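# Lecture 3: Self-Occlusion and Collision Checking in Tabletop Planning

Notes: Tín Mạc. Revised 2/5/25.

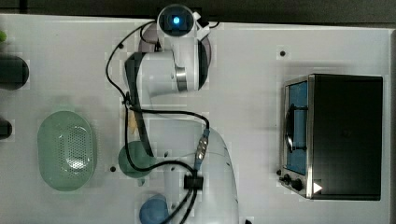
*Fig. 1. Overhead view of the workcell: arm, toaster oven, colander and a bowl.*

## 1. Problem

The planner receives a start configuration, a goal pose and a scene model. From a single overhead view, the scene model is incomplete wherever the arm lies between the camera and the table. In Fig. 1 the colander is unobstructed, but the green bowl next to the arm is partly covered. A detector run on the raw view returns a truncated bowl, and a grasp planned on that mask is biased away from the arm.

## 2. Robot self-filter

1. Read joint angles at the image timestamp.
2. Render the URDF link meshes into the camera view.
3. Dilate the rendered mask by 19 px.
4. Label masked pixels `unknown`. Do not label them `free`.

Step 4 is the usual source of errors in homework. If masked pixels are marked free, the planner will route the elbow through a bowl it has not observed.

The URDF contains rigid links only. The black cables looped over the arm in Fig. 1 are absent from it, so they survive the filter and appear as thin obstacles attached to the robot. Ullen handles this with a capsule chain fitted per cable; Dogar inflates the adjacent link meshes. The second method is cheaper and loses some 3 cm of clearance.

## 3. Collision model

| Object | Primitive | Static |
|---|---|---|
| Table | half-space | yes |
| Toaster oven | box | yes |
| Oven handle | capsule | no (moves with door) |
| Colander, bowls | convex hull | no |

The handle must be separate from the oven box. With one merged box, every pregrasp pose at the handle is reported in collision.

## 4. Planning query

```
q = plan(start, goal,
 max_samples=2100,
 unknown_cost=49,
 allow_contact=["gripper", "handle"])
```

`unknown_cost` is added per voxel crossed. Set it to infinity and the arm often cannot leave its own shadow. Phong Sầm's derivation of the bound is in the August notes, section on Griritz.

## 5. Reading

Alus manual, chapter on allowed-collision matrices.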